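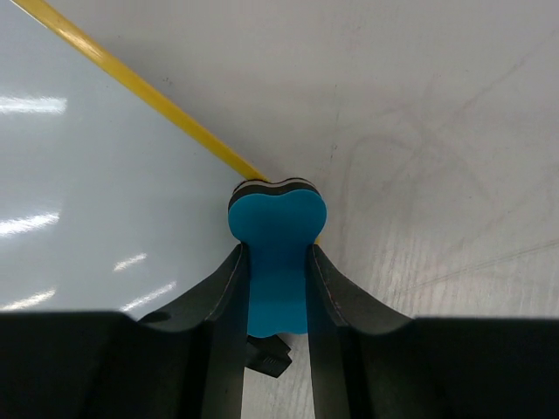

擦白板双臂任务数据集说明(Elteo 学生机器人社)

版本日期:2023年6月28日
维护:Elteo 学生机器人社操作组
用途:社内模仿学习课题,以及与 Viklund 队的联合练习赛

一、概况

本数据集收录社员遥操作双臂完成桌面白板类任务的记录,共 1235 条轨迹,采集工作从四月开始。任务围绕一块黄边小白板和一个板擦展开,要求操作者用两只机械臂配合,完成取擦、扶板、擦拭、放回等动作。数据只用于教学和社内比赛,训练代码放在另一个仓库 Litik 里,本仓库只有数据、读取脚本和这份说明。

第一次使用的同学请先读第三节和第五节,再下载。完整包比较大,宿舍网络容易断,建议在实验室拷贝。

二、任务划分

任务分为 5 类,目录名用拼音缩写:

quca:从桌面拿起板擦,保持夹持,不接触白板。
caban:一臂扶住白板边缘,另一臂持板擦沿长边来回擦。
fangca:把板擦放回桌面指定区域。
liban:把平放的白板扶起,立在桌面上。
zuhe:以上动作的任意组合,单条时间较长。

caban 一类里,有的轨迹开始前板面写了字,有的是干净板面。两种情况在元信息的 mianban 字段里区分,值为 xie 或 kong。比较擦除效果时只能用 xie,练习接触力和轨迹平滑度时两种都可以用。早期有一批 caban 没有填这个字段,读取脚本会返回空值,请自行跳过。

三、工位与设备

双臂相对安装,底座固定在工位前缘的铝型材导轨上,白板放在两臂之间的桌面上。工位三面是白色围板。每次采集前白板的位置和角度都要重新摆,不许对齐桌边,摆放由当班社员随手决定。
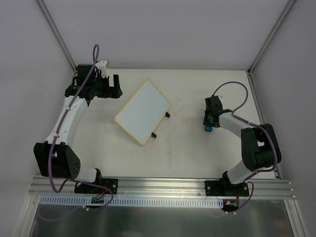
摆好之后先让两臂各走一遍回零程序,再开始录制。回零没有通过的不要录,先检查线缆有没有绕在关节上。线缆余量要留够,手臂抬到最高时不能绷紧,也不能垂到夹爪工作的范围里。上一届留下的记录里有不少中途报错的轨迹,多数是线缆的问题,这些已经移到 feiqi 目录,不计入总数。

视角有固定机位和腕部机位两种,两种画面与关节数据按同一时钟对齐。固定机位的支架不要动,动过以后必须重新标定,并在标定文件夹里新建一份,不要覆盖旧文件。

四、目录与字段

每条轨迹一个文件夹,里面有:

guanjie.csv:两臂关节角与夹爪开合量,左臂在前,右臂在后。
shijiao:各机位视频。
yuan.json:任务类别、操作者编号、标定版本、mianban、结果标记。

操作者只记编号,不记姓名。结果标记有三种:chenggong、shibai、cunyi。cunyi 表示两名标注者意见不一致,训练时默认不读。需要读的话,在 Litik 的配置里把 liucunyi 改成 1。

关节角单位是弧度。夹爪开合量做过归一化,0 为闭合,1 为全开。旧版脚本把这两个值写反了,从旧仓库拷过代码的同学请检查。

五、已知问题

1. 有 37 条轨迹的腕部视频开头丢帧,名单在 diuzhen.txt。关节数据是完整的。
2. 白板表面反光强,顶灯位置会在画面里形成亮条。用颜色阈值找板面的同学容易把亮条当成字迹,建议改用边框定位。
3. 桌面有旧划痕和擦痕,没有做遮盖处理,也不打算重拍。
4. liban 的失败率明显高于其他几类。常见的失败是夹爪夹得太靠近板角,抬起时板子绕角转动,然后滑脱。
5. 左右臂数据量不均衡,持擦的动作右臂做得多。做镜像增强之前请先看标定文件,两臂底座高度有细微差别。

六、关于 liban 的补充规则

练习赛采用的判定是:白板离开夹爪后保持直立满 2 秒算成功,期间夹爪不得再碰到板子。桌上可以同时有不止一块白板,但只有指定的那块计分,碰倒其他板子扣分。起始姿态由对方队伍摆放,摆完不得更改。

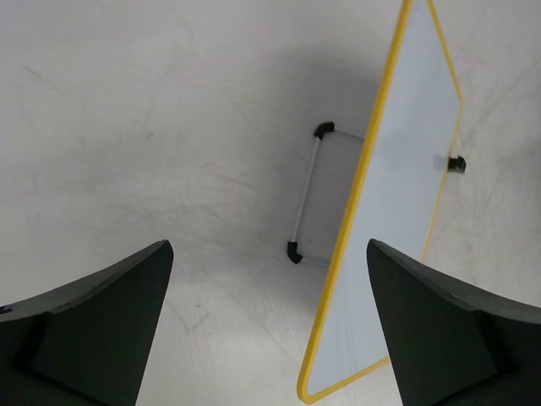
Viklund 队在联合练习的讨论帖里回复说,他们觉得直立时间的要求偏短,夹爪松开时板子常常还在晃,计时结束之后才倒的情况他们遇到过好几次,按现在的规则仍然算成功,希望下一版能延长,或者改成以晃动停止为准。他们还问碰倒旁边的板子以后能不能扶起来抵消扣分。

第一个意见已经记入待议事项,本版数据的标记不做改动。第二个问题目前的答复是不能抵消,扶起来的动作可以照常录,类别填 zuhe。

七、使用与引用

社员可直接使用。外部队伍使用前请在仓库里提申请,写明用途和需要的任务类别。采集期间的材料由 Lernitine 课程项目提供,在报告或海报里使用本数据时,请注明数据集名称、版本日期和该项目。

补录数据请单独提交,不要混进已有编号。文件夹命名为类别加下划线加流水号,流水号接着本版最后一号往下排。提交前跑一遍 jiancha.py,有红字就不要交。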